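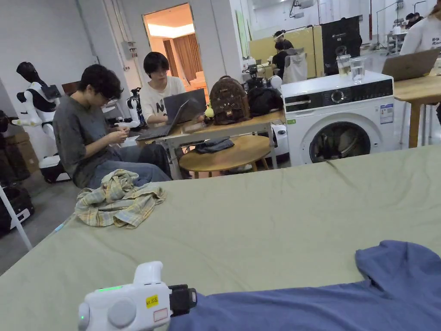 *Fig. 1. Two shirts on a table with a green cloth; behind it, a man seated next to a humanoid robot.*

**Unit 6: Power and cooling in leased computer halls**

Notes to accompany the lecture of September 27, 2018. Read sections 6.1 to 6.4 before the tutorial. Section 6.5 is needed for the coursework only.

## 6.1 What the tenant is paying for

A lease on a computer hall differs from an office lease in one main respect: the rent follows power, and floor area is secondary. The landlord sells a fixed block of electrical capacity, stated in kilowatts, together with the cooling needed to remove the same amount of heat. Two halls of equal area can carry very different rents if one is fitted for dense racks and the other is not.

Three quantities should be kept apart.

- **Contracted capacity.** The load the landlord must be able to supply at any moment. Rent is normally charged on this figure whether it is used or not.
- **Drawn load.** The load the tenant's equipment takes, read at the meters on the distribution boards.
- **Installed capacity.** The load the plant could supply if every unit were running. It exceeds contracted capacity by the amount of spare plant.

Students often confuse the first and third. In the Stalwood case the installed capacity of the cooling plant was quoted in the marketing sheet and was later taken by the tenant's adviser to be the contracted figure. The lease said otherwise, and the lease governs.

## 6.2 Measuring overhead

The usual measure of overhead is the ratio of total site energy to the energy delivered to the computing equipment, known as power usage effectiveness (PUE).

PUE = total site energy / energy to computing equipment

A value of 1 would mean no overhead at all. The ratio must be taken over a full year. A reading taken in winter flatters any site that uses outside air, and a reading taken in a half-empty hall does the opposite, as fans, pumps and transformer losses do not fall in step with the load.

*Worked case.* The Skodden hall has a contracted capacity of 1,094 kW. At the time of the July survey the drawn load stood at 83 per cent of this.

Drawn load = 1,094 × 0.83 = 908 kW (to the nearest kilowatt)

If cooling, lighting and losses together take 227 kW, total site load is 1,135 kW and the ratio of the two loads is 1.25. Note that this is a ratio of power at one moment. It may be used as a check on the annual figure but should not be reported in its place.

Margit Pap's reading of the same survey puts the office wing inside the site boundary, which raises the total. Both readings are defensible. What matters is that the boundary is drawn on a plan and attached to the lease, so that next year's figure is taken in the same way.

## 6.3 Spare plant

Spare plant is described by reference to N, the number of units needed to carry the full contracted load.

| Arrangement | Meaning | Effect of one unit failing |
|---|---|---|
| N | No spare | Load must be cut |
| N + 1 | One spare unit | Load is held |
| 2N | Two full sets | Load is held, including on loss of a full set |

The table assumes that any unit can serve any part of the hall. This is frequently untrue of older buildings. At El Sherbiny the chillers were N + 1 on paper, but the pipework was split into two loops with no link between them. A failure on the east loop could not be made good by the spare on the west loop. The arrangement was N on one side and N + 1 on the other.

When reading a plant schedule, trace each path from the incoming supply to the rack. Mark every point where two paths share a switch, pipe, cable tray or control panel. Shared control panels are the item most often missed in submitted coursework.

Maintenance also uses up spare plant. A hall with N + 1 chillers has no spare on the day one of them is being serviced. Some leases allow for this by requiring N + 1 to be kept during planned work, which in practice means N + 2 installed. Check the wording of the service clause before stating the level of cover.

## 6.4 Cooling and supply air temperature

Supply air in the Wusa hall was set at 21 °C when the building opened. Raising the set point cuts chiller energy and lengthens the part of the year in which outside air is enough by itself. It also shortens the time available after a cooling failure, as the room starts warmer.

Points for the tutorial:

1. Temperature is to be taken at the rack inlet. Return air readings say little about what the equipment receives.
2. Blanking plates and sealed cable openings should be in place before any set point is changed. Without them, warm air passes back to the front of the rack and the hottest inlet may be several degrees above the supply.
3. Server fans speed up as inlet air warms. The added fan power is counted as computing energy in the PUE ratio, so the ratio can improve while the total bill rises.

Point 3 was set as a written question two years ago and was poorly answered. Amedeo Ferraro's note on fan power, in the course folder, gives the full derivation. The fan laws it relies on were covered in Unit 4.

## 6.5 Coursework

Prepare a technical schedule for a lease of part of the Skodden hall. The schedule should cover:

- contracted capacity and the meters at which drawn load is read
- the site boundary for the annual PUE figure
- level of spare plant, stated separately for power and cooling
- inlet temperature limits, with the period for which they may be exceeded
- the remedy where a limit is breached – rent credit, right to end the lease, or both

Maximum length is 2 pages, excluding the single-line diagram. Use the symbols given in Unit 3. Schedules without a site boundary plan will be returned unmarked.

Work in pairs. Heike Albers holds the list of pairs and must be told of any change. Drawings for the hall are held by Saturnino Goicoechea and may be copied but not taken away.

**Reading for Unit 7:** Belmonte, B., course notes on grid connection, parts 1 and 3. Part 2 deals with on-site generation and will be taken up in Unit 9.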